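Search this site
Enter keywords
Go

October 21, 2026

Spent most of the day on the equipment budget for next year, which I have been putting off. The draft has to be with Diễm Phùng by the end of the month and she will want a reason for every line. Last year I sent her one big number and it came back with a question mark next to it, so this time I am doing it in pieces.

The main question is whether we buy a second arm or spend the money on keeping the first one running. I went in thinking second arm. By lunch I was less sure. The quote from Ercombe came through this morning and the arm itself is within what we have, but the mount, the controller and the shipping are all separate, and the service plan is only free for the first 18 months. Stetow quoted lower on the arm and higher on everything else. Added up, they come out close enough that price won't decide it. Delivery might. Ercombe says 19 weeks from order. Stetow won't put a number in writing, which I take to mean longer.

Itidach still hasn't replied about the used unit. I'll give them until the end of the week and then take them off the sheet.

Went down to the bench before lunch to look at finger wear, as I wanted to see it for myself before putting a number on the page. The dish rack job was set up. I stood there a good while with my notebook and watched through the wrist camera on the monitor.

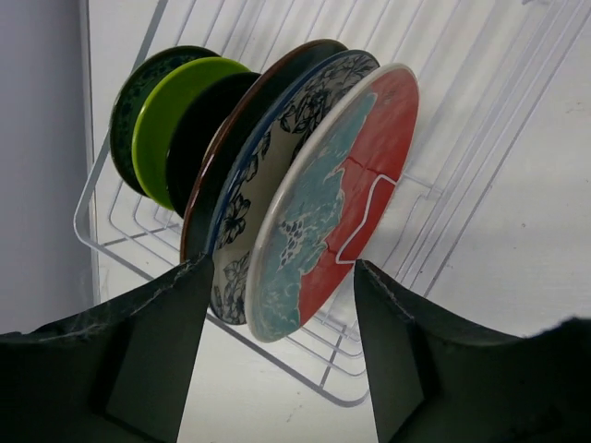

Dish rack, wrist view. Note the edges of both fingers.

The green covers are worn pale along the top edge on both sides, and the left one has started to look frayed. I had the fingers down as a once-a-year item. That is wrong and I changed it on the spot. A replacement pair is $247 and I have put in for two pairs, with the second one to sit in the drawer. If we go a whole year and don't touch the spare, fine. I would sooner explain an unused pair to Diễm than explain a week of the arm sitting still.

I also looked into whether a different cover material would last longer. Yang sells a thicker one that fits our fingers with an adapter plate. The set with the adapter is $498, so a bit more than double. The thicker cover also makes the fingers wider, and with plates standing that close together in a rack I don't know that we want wider. Left it off the draft but wrote it in the notes column so I don't have to look it up again in April.

Then there are the things that never make it into a budget until somebody is annoyed. Dishes, for one. We have been bringing them from home and picking them up from thrift stores, and they come out of petty cash with no record of what was spent. I gave them their own line. Mixed plates are worth having for this work – different colors, different patterns, slightly different sizes – and I don't want to end up buying one matching set just because it is easier to put on a form. Racks go on the same line. Also wipes, spare cables and a better lamp.

Storage was the other one I had forgotten. The recordings fill up drives faster than I planned for last year, and we ended up borrowing one from upstairs. I put in two more drives and one for backup. Still need to get a proper price.

After lunch I did the sheet both ways. Version A has the second arm from Ercombe, one pair of fingers, no new lamp and nothing set aside for repairs. Version B has no second arm, two pairs of fingers, a full service visit for the arm we have, the drives, the dishes, the lamp, and money left over that we could carry toward an arm the year after, if they let us carry it. I don't know if they will. Need to ask before I send anything.

My feeling tonight is B. An arm with no repair money behind it is half an arm. But A is what people will be excited about, and if we don't ask this year the space by the window may go to someone else. I may send both and mark B as the one I want.

Things to do tomorrow:
Ask Diễm about carrying money over.
Call Ercombe and find out what the service plan costs after the free part ends.
Price the drives.
Measure the space by the window again, including the door swing.

Home late. Leftover soup. It rained the whole way back and I had left the umbrella on the hook by the bench.

Filed under: Work diary, Robots, Money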